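How to prune your handheld gripper demos before you train on them

4 min read

I used to throw every demo I recorded straight into training. More data, better policy, right? Well, Hsin-yi Lai and I spent most of October finding out how wrong I was (sorry again about the GPU time, Hsin-yi!). We had 900 two-handed demos of picking up and turning over everyday objects, and when we dropped the worst 300 our policy got noticeably smoother at the handover between hands. So this is how I do it now.

Step 1: Check tracking first. Run through each demo and look for stretches where you lose the marker cube on either gripper. I toss anything with more than 14 lost frames in a row. Shorter gaps you can interpolate and move on.

Step 2: Plot the finger width for both hands on one chart. You're hunting for flutter, where a hand opens and closes a bunch of times before it commits. A little is fine! Real hands do that. But if half the demo is flutter, the policy will happily learn to dither, and ours did.

Step 3: Score what's left. I train a small throwaway model on everything that survived, 3,000 steps and no more, then sort the demos by how badly it predicts them. Watch the worst ones yourself. Please don't just delete them, I did that the first time and lost nearly all my shoe demos (odd shapes score badly even when the demo is great).

Step 4: Rebalance by object. Pui-shan Leung talked me into this one. After pruning, count the demos per object and record more for whatever got thin. Shoes with a heel are my usual problem, they roll and they give you very little flat surface to pinch, so I go slow and bring both grippers in low.

Step 5: Retrain from scratch. I tried fine-tuning the old checkpoint and the dithering stuck around, so just start over and get lunch.

My table during a Step 4 top-up is at the bottom, if you want to compare your setup with mine. 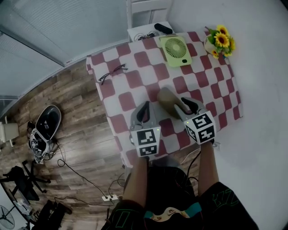

Both grippers reaching toward the beige heel, checkered tablecloth and all.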